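Countertop display

A countertop display is a small stand or rack that holds goods for sale on a shop counter, bar or reception desk. It is smaller than a floor stand and is meant to be seen from close by, often next to the till. Common forms are the stepped rack, the wire basket, the hook strip and the lidded jar.

Stepped racks raise the back row above the front one so that labels in both rows can be read. They are made in card, wire, wood and clear acrylic. Card is the cheapest and is usually thrown away after one promotion, while acrylic can be wiped down and filled again. The Plurnura pattern, sold from Porkari, has 2 tiers and is 15 cm deep.
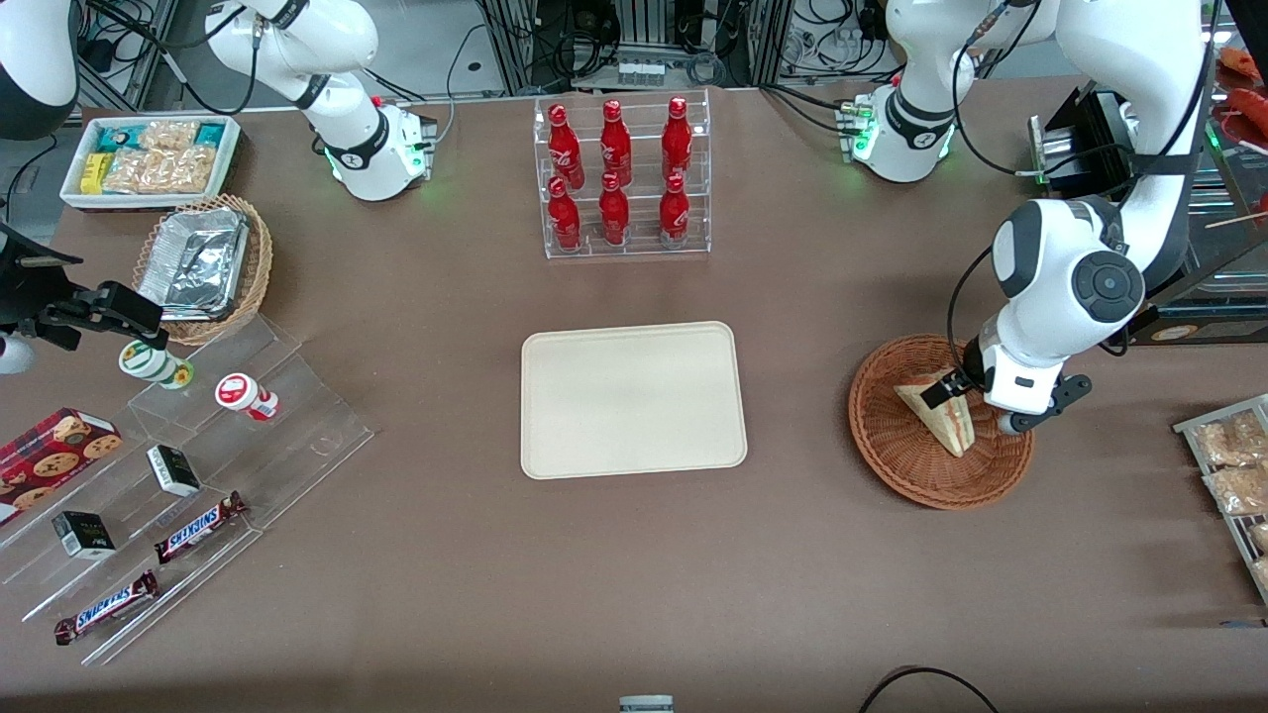

According to one shopkeeper in Entili, a rack earns its space only if it is refilled before the front row runs out, as customers seldom reach over a gap to the back. Suppliers tend to give similar advice and may lend racks free of charge to shops that place a minimum order. Paltus, a wholesaler, sets this at 500 units.

Bottles need a low lip or a shaped base to stop them tipping. Light goods such as sweets and cards can be stacked higher. In many shops the display is changed with the season, with cold drinks brought forward from May.

See also: Point of sale; Shelf talker; Shop fittings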